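Zarley Towel and Linen Hire -- Frequently Asked Questions

Last updated 19/12/2022

What do you hire out?
Bath towels, hand towels, bath sheets, flannels, bath mats and tea towels. We supply holiday lets, salons, small gyms and guest houses. Bed linen is handled by our Gekulley depot and has its own price list.

Is there a minimum order?
Yes, 50 pieces a week. You can mix sizes and types to reach it. Customers who open only for part of the year can pause their account from the end of the season until April at no charge.

What weight are the towels?
Our standard bath towel is 500 gsm. Heavier ones feel nice but take much longer to dry, and most salons find them a nuisance. If you want something thicker for a guest bathroom, ask for the Yammine range when you order.

How should we store clean towels?
Keep them folded, off the floor and out of direct sunlight. A cupboard with a gap at the back is fine. Don't leave them in the delivery bags for more than a day or two, as they can start to smell stale.
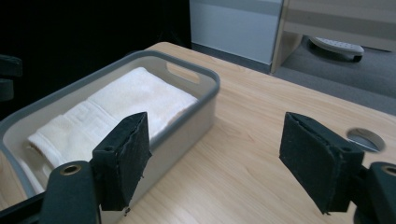
Can we wash the towels ourselves between deliveries?
We would prefer you didn't. If you are caught short, wash at 60 degrees with a plain powder and leave out the fabric softener, which coats the cotton and stops it soaking up water. Please don't use bleach.

What happens if a towel is stained?
Put it in the bag with the rest. Make-up, fake tan and massage oil usually come out in our normal wash. Hair dye often doesn't, so we can supply dark towels for colouring work. Towels we can't bring back to a usable state are charged at the replacement rate on your price list.

And if some go missing?
We count everything in and out. Small differences are carried over to the next delivery, and we only send a bill when the shortage has lasted for 3 deliveries in a row.

When do you deliver?
Your delivery day is set when you join and stays the same each week. Drivers need somewhere dry to leave the bags if you are out -- a porch or a locked store is fine, but a bin area isn't.

How do I change my order?
Email or ring by noon two working days before your delivery. Please give your account number.

Who do I speak to about a bill?
Selvaraj Karunaratne looks after accounts. Call the main number and ask for extension 428.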